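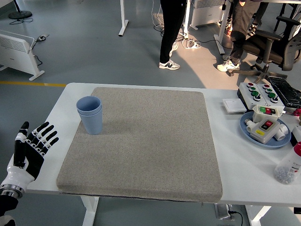 Left hand open over the mat, cups still nested at the back corner. Parts plate on the right.

Cup separation task, remote control, left arm only. Goal for this block was 20 clean demonstrations of taking two stacked cups apart and leaving both standing on the mat. Lawal Garba on the controls for the first half, me for the second.

Setup notes so I don't have to work it out again. Felt mat goes toward the left of the table with the front edge slightly over. Switch boxes, pipe fittings and the push-button panel stay on the right for the Magesa sequence and should not be moved between blocks. They are in view of the head camera the whole time, and the policy will have to live with them anyway.

Start pose is hand open, palm to the table, fingers a little curled. We tried starting with the fingers straight and the thumb caught the rim on the way in, so back to the curled pose.
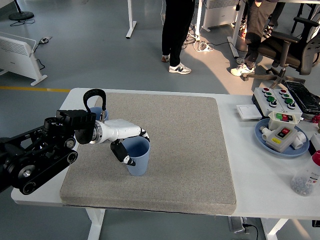

Rukesia, August 17, 2022

Two cups on the mat, the front one in the grip with a fingertip hooked over the rim. This is the grip I want in the set. Lawal prefers squeezing the cup from both sides low down, and it does look tidier on video, but the wall gives and the cup leans when the hand opens. Hooking the rim takes longer to line up from the headset. I still think it is the better habit to teach.

Results: 20 attempts, 14 kept, 6 thrown out. Of the ones thrown out, most were the inner cup dragging the outer one along with it. One was my fault — I let go of the clutch while the arm was still moving and the wrist jumped. Marked as operator error in the log, not as a task failure. Please keep those two apart, we mixed them up in February and had to go through the whole Zustdale batch again by hand.

Operator delay felt worse after the break. Did not measure it. Slowing the wrist to 70 percent of full speed helped with the approach and made no difference to the grip itself. I left it there.

The felt is good for this. On the bare table the cups slid when touched, and we both started chasing them around, and then the recordings are full of small corrections that have nothing to do with the task.

To do:
Write the start pose into the Trustgate config so it loads by default.
Ask Lawal to repeat his half with the rim grip, same cup positions.
Try the cups at the front of the mat, closer to the edge.
Check that the thumb returns to the same angle after a restart. It looked a few degrees off on the last two runs.

Button panel next, once the cup set is complete.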